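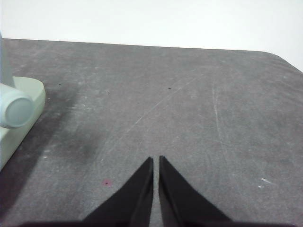

Changes to the Moltura Rewards Program

Posted by Bianca Coman, Jul 17, 2023

Readers who shop at the Jurstead and Doder stores should note that Moltura has revised the terms of its rewards program. Points earned before February will expire at the end of the current quarter. Members may check their balance at the customer service desk or on the printed receipt.

Under the new terms, 400 points may be exchanged for a $12 voucher. Vouchers are valid on groceries and household goods — gift cards, postage and pharmacy items remain excluded. Only one voucher may be used per visit, and it may not be combined with a paper coupon for the same item. 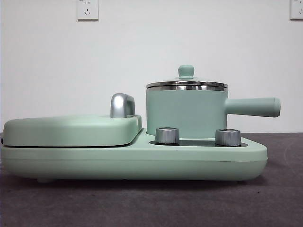

Breakfast station in mint green

My own balance stood at 1357 points before the change. I redeemed three vouchers at the Doder store last week, and the cashier accepted each on a separate visit without difficulty. The remaining 157 points carried over correctly.

The Chevalier location does not yet take part in the program. Members who shop there should continue to use the weekly circular, and digital offers must be activated before checkout. Questions regarding missing points should be submitted in writing with the original receipt attached.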